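# Kapitel 6: Der Lärm der anderen

*Raumakustik im Büro – Grundbegriffe, Planung, Streitfälle*

Als die Versicherungsgesellschaft Godinho ihren Standort in Zutow bezog, bekam jeder Beschäftigte zur Begrüßung einen Stoffbeutel. Darin lagen ein Lageplan, ein Apfel und eine Packung Ohrstöpsel. Der Architekt Lourenço Valente, der den Umbau verantwortete, hat später beteuert, die Ohrstöpsel seien eine Idee der Personalabteilung gewesen. Die Personalabteilung verwies auf den Betriebsarzt. Der Betriebsarzt saß in einem Einzelzimmer mit gepolsterter Tür und war nicht zu hören.

Mit dem Gebäude in Zutow werden wir uns in diesem Kapitel mehrfach beschäftigen, weil dort fast alles vorkommt, was man in der Büroakustik falsch machen kann, und zwar auf einer einzigen Etage. Das erspart uns Reisekosten.

## 6.1 Warum Sprache stört

Die Kapitel 4 und 5 haben Schall als physikalische Größe behandelt: Druckschwankungen, Pegel, Frequenzen. Wer dort aufmerksam gerechnet hat, könnte meinen, Lärm im Büro sei eine Frage der Lautstärke. Die Beschwerdeordner der Hausverwaltungen erzählen etwas anderes. Über die Lüftung, die den ganzen Tag gleichmäßig vor sich hin rauscht, beschwert sich kaum jemand. Über den Kollegen, der gedämpft und rücksichtsvoll mit seiner Autowerkstatt telefoniert, beschwert sich die halbe Abteilung.

Der Grund liegt im Inhalt. Unser Gehör sortiert Sprache aus dem Hintergrund heraus, ob wir wollen oder nicht, und das Gehirn versucht, sie zu verstehen. Besonders hartnäckig tut es das bei halben Gesprächen, also bei Telefonaten, deren andere Seite fehlt. Wer eine Tabelle abgleichen soll und nebenan »Nein, *hinten* links!« hört, gleicht für eine Weile keine Tabelle mehr ab.

Für die Planung folgt daraus ein Satz, der Bauherren regelmäßig verstimmt: Ein leiserer Raum kann der störendere sein. Sinkt der Grundpegel, so wird jedes einzelne Wort besser verständlich. In Zutow hatte man die alte, brummende Lüftungsanlage gegen eine moderne, nahezu lautlose getauscht und dafür einen Preis gewonnen. Die Beschwerden setzten in derselben Woche ein.

> **Merke:** Maßgeblich für die Störwirkung von Sprache ist ihre Verständlichkeit am Arbeitsplatz des Zuhörers. Der Pegel allein sagt darüber wenig aus.

## 6.2 Wohin der Schall geht, wenn man ihn lässt

Schall, der auf eine Fläche trifft, wird teils zurückgeworfen, teils geschluckt, teils durchgelassen. Harte, glatte Flächen werfen viel zurück. Poröse Materialien schlucken vor allem die hohen Frequenzen, und das um so besser, je dicker sie sind. Ein dünner Teppich tut also weniger, als sein Prospekt behauptet, und bei 250 Hz tut er fast gar nichts.

Die **Nachhallzeit** gibt an, wie lange es dauert, bis der Schallpegel nach dem Verstummen der Quelle um 60 dB gefallen ist. Sie hängt vom Volumen des Raumes und von seiner gesamten Absorptionsfläche ab. Beides lässt sich vor dem Bau berechnen. Erfahrungsgemäß geschieht es danach.

Für große Büros genügt die Nachhallzeit als Kenngröße allerdings nicht. Sie beschreibt den Raum als Ganzes, während der einzelne Mensch vor allem wissen möchte, wie weit er von der Vertriebsabteilung entfernt sitzen muss. Dafür brauchen wir die räumliche Abnahme des Sprachpegels, die in Abschnitt 6.4 eingeführt wird.

## 6.3 Weiß, hell und hallig

Kaj Fogh, der die Nachmessungen in Zutow und später im Schwesterbau Grodach leitete, pflegte seine Gutachten mit einer Liste der verwendeten Oberflächen zu beginnen. In Grodach passte sie auf eine Karteikarte: Glas, Gipskarton, geölte Eiche. Der Bauherr las das als Kompliment.

Nun spricht gegen helle Räume zunächst gar nichts. Weiße Wände verteilen das Tageslicht, Holzböden sind angenehm und halten lange. Der Farbe ist der Schall ohnehin gleichgültig. Ärgerlich wird es erst, wenn der Wunsch nach Klarheit so weit geht, dass auch Vorhänge, Regale und Akustikelemente als Unordnung gelten. Gerade das Zeug, das auf Entwurfszeichnungen nie vorkommt – Aktenordner, Mäntel, eine durchgesessene Couch –, leistet akustisch oft brauchbare Arbeit.

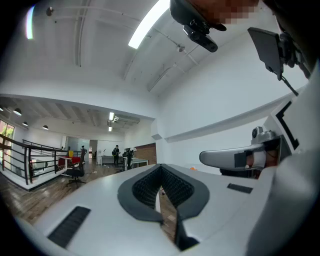
**Abb. 6.1** Heller Büroraum in Weiß mit Holzboden.

Welche Absorptionsgrade ein Material tatsächlich erreicht, lässt sich vom bloßen Ansehen nicht bestimmen. Eine weiße Decke kann aus verputztem Beton bestehen oder aus einem mikroperforierten Absorber, der ein Vielfaches kostet und von unten genauso aussieht. Man klopfe, frage nach dem Datenblatt oder messe. Klatschen in die Hände ist unter Fachleuten verbreitet, gilt als unwissenschaftlich und wird trotzdem von allen gemacht, sobald der Auftraggeber den Raum verlassen hat.

In Grodach schlug Fogh 300 Quadratmeter Deckenabsorber vor. Bewilligt wurden 91, dazu eine Schale mit Moos für den Empfang. Ob sich damit etwas erreichen ließ, rechnen Sie in Aufgabe 3 selbst nach. Die Schale dürfen Sie vernachlässigen.

### Was Sie für dieses Kapitel brauchen

- das Rechnen mit Pegeln aus Kapitel 4, insbesondere die Addition nicht kohärenter Quellen
- die Tabelle der Absorptionsgrade im Anhang
- den Grundriss der Etage Zutow (Faltblatt hinten im Buch, sofern es Ihr Vorgänger in der Bibliothek nicht herausgetrennt hat)

Abschnitt 6.4 beginnt an der Kaffeemaschine der Schadensabteilung. Sie steht im Grundriss unter der Nummer 6 und ist von sämtlichen Arbeitsplätzen der Etage aus zu hören.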